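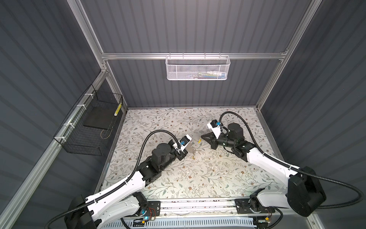

Bornness, August: visit to the Rokis works and open day

The Rokis site is at the north end of the Bornness industrial park, past the feed mill. Visitors sign in at the side door. The open day ran from 9 a.m. until mid-afternoon, and I took the first tour, led by Trevor Holroyd from the assembly department. Rokis makes framed work enclosures and bench surrounds to order. My interest was in how they handle small-item storage and table surfaces, as we are refitting two bays at our own shop.

Profile store and cutting

Aluminum extrusion arrives in long bars and is kept on cantilever racks along the east wall. The saw room is separate, with a stop set for repeat cuts. The longest standard post on the price list is 2000 mm. Anything longer is quoted individually. Cut ends are deburred by hand, and parts go to assembly in trays marked with the job number. I asked about the surface finish. Brushed is the default, and clear anodized is available with a longer lead time.

Wall panels

The usual infill is a ribbed panel in dark gray, with the ribs set vertically. Holroyd said most customers pick the dark color to cut glare. It does keep reflections down to thin stripes along the ribs, although dust shows on it sooner than on the pale gray alternative. The ribs also rule out adhesive hooks, so everything that needs to hang has to go on the frame. That point decided the rest of my notes.

Rail storage

Two methods are in use. The first is a shallow perforated basket with hooks that clip over a horizontal bar. It lifts off without tools and suits small packaged items. The catalog version, made by Brillon, is 155 mm deep from front to back. A mesh basket of this type lets you see that there is something inside, and often its color, but small packets pile up and cannot be told apart from a step away. Labels on the front edge would help. I saw none on the floor samples.

The second is an open-topped wire basket fixed to a side rail with cable ties. Three ties are enough to hold one. It is cheap and can be placed anywhere along the rail, but moving it means cutting the ties and using new ones. Flat pieces such as boards tend to end up leaning against the mesh at an angle, with narrow items standing in the corners and wire looped at the bottom. A divider would fix this. Rokis does not stock one. Brillon lists a bent-wire divider for its own baskets, and I have asked for a sample.

For our bays I would use the clip-on type on the back bar and keep tied baskets for things that rarely come out.

Table coverings

This section of the tour was shorter than I wanted. Coverings are supplied by Castaño as printed sheet, in 7 patterns. The one I looked at longest has an off-white ground with gray-green branches and leaves and small brown five-petaled flowers. It is a domestic print and looks odd inside an aluminum frame, but it has a practical drawback as well: a yellow fragment or a small metal clip is easy enough to find on it, while crumbs can sit among the brown flowers and be missed in a quick wipe-down. Faint scuffs are also less obvious than on plain white. Whether you count that as a benefit depends on how often you inspect. Plain ground is available at the same price.

Sheets are laid loose or bonded. Loose is easier to replace. Bonded stays flat at the corners.

Practical details

The tour took seven minutes less than the hour scheduled. Parking is free but the lot is gravel. Safety glasses are handed out at the saw room door; closed shoes are required throughout. Coffee was in the canteen, and the catalogs were on the table next to it — take the spiral-bound one, which has the basket dimensions.

Open items: the divider sample from Brillon, a quote for two sets of brushed posts, and an offcut of the plain Castaño sheet to test with our cleaner.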